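Go see the ruined town, and stay past lunch

I have a soft spot for places that were built in a hurry and left in a hurry. Give me a hilltop with half a palace on it, a cistern nobody has filled in three centuries and a goat on the stairs, and I'm happy for the whole day! So I want to make a case for Lumdale, the old walled town above the river, which most visitors see for 69 minutes between two bus stops. (I timed it. That was the gap on the schedule taped up at the ticket window.)

The usual visit goes like this. You get off at the lower gate, you walk the main street to the audience hall, you take your photo through the big arch, and you walk back down for a snack. It's a good hour, and I've done it myself. But the audience hall is the newest and most restored thing up there, and to my mind the least interesting. 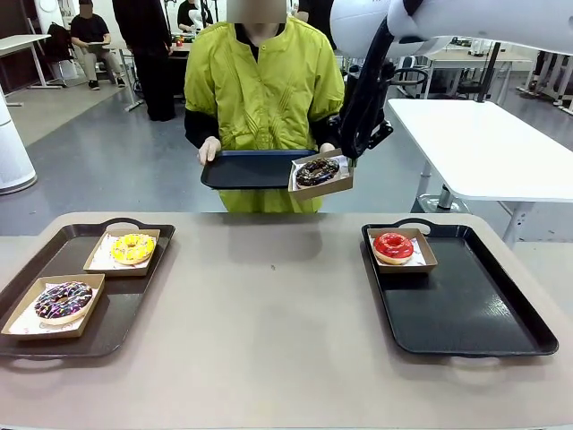 What I love is the quarter behind the mosque, where the dyers and the rope makers lived. The walls come up only to your waist now, so you can look across 100 little rooms at once and see how people squeezed past each other. Doorways don't line up. Somebody bricked over a window and somebody else knocked a new one through right beside it. There's a drain cut into the street with a wobble in it where the mason met a rock and went around! You get more of the real town from that drain than from the throne platform, which was used for a few seasons and then swept for visitors forever after.

My friend Ivana Barrientos disagrees, and we've been arguing over it since January. She thinks the grand buildings deserve the crowds and that the back streets would be wrecked if everyone took my advice. She has a point. The plaster on the lower walls is soft, and the path has no railing. But the town once held 4000 people, and I think it can manage a few dozen more walkers in the afternoon if there's a rope line and one guard who likes talking.
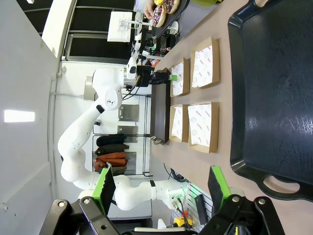
The old guidebook by Tõnu Rebane is still the one to carry. It's out of print, the maps are hand drawn, and he gives the dyers' quarter six full pages – more than he gives the palace. He also tells you to climb the north tower last, when the light is low and the stone goes from gray to a sort of apricot. Do that. There are 200 steps and the upper ones are steep, so take your time and keep a hand on the wall.

A few practical things, then. The Saturday bus from Plalero runs later than the weekday one, and it's the only day you can stay for the evening light without paying for a taxi. Bring more water than you think you need. Wear shoes with some grip, as the paving by the cistern has been polished by feet. And if the small side gate is open, use it – you come in right among the rope makers' houses, with the whole hill ahead of you and the river behind.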